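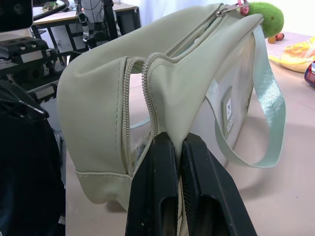
Pinching the partly open bag with the Nuveck fingers during the zipper test. The strap hangs free on the right.

Home | Reviews | Grippers | Arms | Sensors | Archive | Contact

Filed under: Grippers and end effectors

Nuveck two-finger gripper: fine on boxes, trouble on soft goods

We bought the Nuveck in January to replace an older Pfister gripper that had worn out its left drive screw. The price was $1,787 with the flange adapter and one spare set of fingers. It has been on the arm most working days since then, handling bags, pouches and folded clothes.

Setup took Pallavi Kandpal one afternoon. The bolt pattern matched, the cable was long enough, and the driver loaded the first time. On rigid parts I have no complaints. It closes evenly and repeats well.

The fault showed up on bags. The job is simple to describe: pinch the fabric near an open zipper, lift, and hold while the second arm puts something inside. On smooth faux leather the Nuveck would hold for several seconds and then report "grip lost" with the bag still between its fingers. The controller took that as a drop and sent the arm home at full travel speed, bag and all. On one Saturday run a strap caught on a table bracket during that move and pulled the wrist hard enough to trip the arm's own force limit.

Bhupendra Tyagi went through the logs. We ran 90 holds on the same kind of material and got 25 false reports. The gripper decides it has lost the part when the motor current falls below a set value, and thin fabric settles under pressure until the current goes below it. The manual gives one line to this, on page 74, under "compressible items," and tells you to raise the holding force. We tried it. It cut the false reports but left pinch marks on two bags.

What worked was turning off the automatic home move and sending a stop instead. The arm now freezes and waits for a person. It is slower, and you have to walk over and clear it, but nothing gets dragged. The setting is called "Loss action" and it ships as "Return." I think that is the wrong default for anything with a strap or a cord on it.

Nuveck support answered in two days. Vivek Malhotra there confirmed the behavior and said a delay timer is planned for the next firmware. He did not give a date.

The fingers have picked up small scuffs, and the grip is the same as when they were new.

Buy it for boxes and bottles. For soft goods, change the loss action before the first run and keep people out of reach until you have tested it – or wait for the firmware.

Murdo Cowie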